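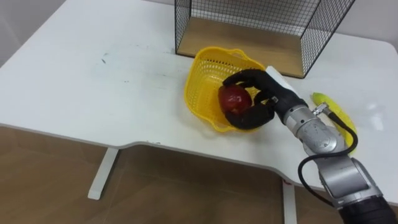
Satish Nigam wrote in after the February issue to ask why a run should be thrown out when the fruit ends up where it belongs. His view is that a pick is a pick, and that the new handling rules at Esley punish operators for small things that do no harm.

It's a fair complaint, and he wasn't the only one to raise it. The short answer is that the rules cover how a run is done as well as how it ends. A hand that squeezes too hard can still get an apple into a basket. The bruise shows up later, and by then the run has been logged as good.

Of the 126 runs submitted under the first draft of the rules, 124 were accepted. The other 2 were sent back. One had no start position written down, and in the other the operator reached over the table while the arm was live. Neither had anything to do with how the fruit was held.

The rules as they stand from April 8, 2026:

Keep hands and sleeves off the table whenever the arm is powered. If an item rolls away, stop the arm first, then pick it up.

Check the cable before each session. It should have enough slack for the full reach and shouldn't catch on a joint or on anything lying on the table.

Use real fruit for grip tests, and swap out any piece that has been dropped. Dropped fruit goes in the Hopkin bin, never back in the bowl.

Write down a failed grasp as failed, even if the second try works. Both tries go in the same entry.

Leave baskets and shelves where the setup sheet puts them. If one gets bumped, note it and carry on – don't nudge it back in the middle of a run.

The Skinura bench follows the same rules, except that its stop button is on the left side. Comments on the grip rule can go in the Jullo folder until the next issue.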